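From: Judite Marinho
To: members list
Date: October 18, 2018
Subject: Re: Landamley open day, did anyone get in?

Amirul Mandagi wrote:
> I had my name down for the Landamley open day but got stuck at work and
> missed the lot. Did anyone from the list get along? I'm mostly after what
> they had running on the small-item handling side. We pack dried fruit
> and baked bits into trays by hand and I have to tell my boss before
> the end of November whether it's worth getting a quote.
>
> Also, was the Bachmann cell there? It was on the flyer.
>
> Amirul

Hi Amirul,

I went with Clementina Seixas, and we stayed until they started putting the chairs away. Notes below, in the order we walked it.

Parking was around the back off the service road and the sign was on the wrong gate, so allow for that if you go to the next one. You sign in, get a sticker and a pair of safety glasses, and they take you through in groups of 10. Our group was led by Žydrūnas Šimkus, who runs the demonstration floor. He answered most questions directly and said so when he didn't know.

The Bachmann cell was there but switched off. They were waiting on a part. There was a video of it on a loop, which I didn't watch to the end.

The small-item bench is the one you want to know about. They call it Erna. It's two arms working over one tabletop, with food-sized pieces in shallow clear plastic trays. One arm has an ordinary two-finger gripper. The other carries a big metal cylinder on the end, and the two share the space over the tray.

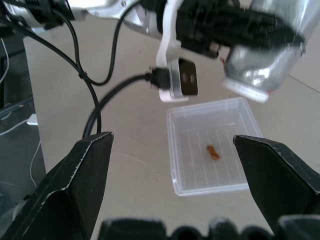 Žydrūnas said the hard part for them has been getting the two arms to keep out of each other's way, and that picking a single piece out of a tray was sorted fairly early. They had done 202 picks in the morning session before we arrived, and 144 of those went through without anyone stepping in. He had the sheet on a clipboard and let us read it. Most of the rest were pieces that got nudged up against the tray wall, where the fingers can't get around them. Clementina asked about trays with a smooth floor and he said they hadn't tried enough of them to say.

It is slow. I'd put it well behind one person on your line, and he didn't argue when I said that. He reckoned the speed would come up once they trusted the arms closer together. No date given.

On cleaning, which I know you'll ask about: the fingers come off for washing, but the cables on the arms would need some kind of sleeve before you had it near open product. They know this. It's a development bench and nobody was selling it as anything else.

Joaquim Antunes from Zaltano was in the group after ours and I spoke to him at the tea urn. He's looking at the same job for confectionery and had been quoted 3,000 dollars for a two-day trial with his own product, trays included. You supply the product and they keep the logs but send you a copy. I didn't get that in writing, so check it with them before you repeat it to your boss.

My own view is that a trial would tell you more than a quote. Your fruit is stickier than anything I saw on that bench, and the baked bits will crumble. Take the worst of both.

There was a second room with a palletizer and a labelling unit. Both were running and both looked like the ones we saw last year, so I've got no notes on them. Lunch was sandwiches.

I've got the handout with the bench contact on it and can scan it if you send me your address off-list. Clementina has notes on the guarding and the floor space, and she'll post those separately when she's typed them up.

Judite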